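Week 6 notes: Why we fold, roll and stack
Household Objects and Everyday Habits
Catríona Breathnach
Oct 4, 2020

Okay, so last week I ran out of time right when I got to the linen cupboard, and a few of you wrote to ask if it will be on the midterm. Yes, it will! Let me pick up where I stopped.

We were talking about the Okoth reading, chapter 2, and her idea that the way a family puts things away tells you more than the things themselves. I love this chapter (you may have noticed). She went through 98 household inventories from the town of Vedow and looked at the verbs. Folded, rolled, laid flat, hung. Clerks wrote these down without thinking much of it, and that's why they're so useful to us.

The earliest one is from 1423 and it's very short. A widow's chest, with cloths "rolled upon a stick." Keep that one in your back pocket, I'll come back to it in the essay question.

Now, folding. Folding gives you creases, and for a long time creases were something to show off. A tablecloth with sharp fold lines told your guests it had been pressed and stored and brought out for them. My grandmother still thought this way and would have been horrified by a smooth tablecloth. Rolling saves you the creases but it takes up odd amounts of room, and you need a shelf or a chest that suits it. Sarneck argues that rolling hung on longest in houses with deep chests and died off when drawers came in. I'm mostly convinced, though his sample is all from one valley and I'd like to see somebody try it elsewhere.

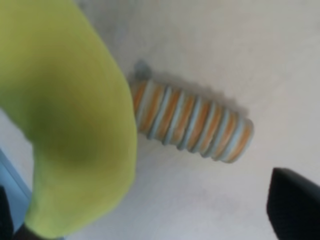 Stacking is the one I think gets shortchanged. Once you have shelves you can see from the front, you start caring about what the edges look like, and then you get the ribbon ties and the numbered corners. Vandurine has a nice bit on numbered napkins, sets of 24 mostly, where number seven is always missing or mended. Read pages 31 to 40 and skip the footnotes unless you enjoy that sort of thing.

For next time: pick one cupboard, drawer or shelf where you live and write me 400 words on how things are put away in it, and who decided. Ask the person if you can. Don't tidy it first, please! I want the verbs. Bring a printed copy, and we'll swap them in pairs before we start on kitchens.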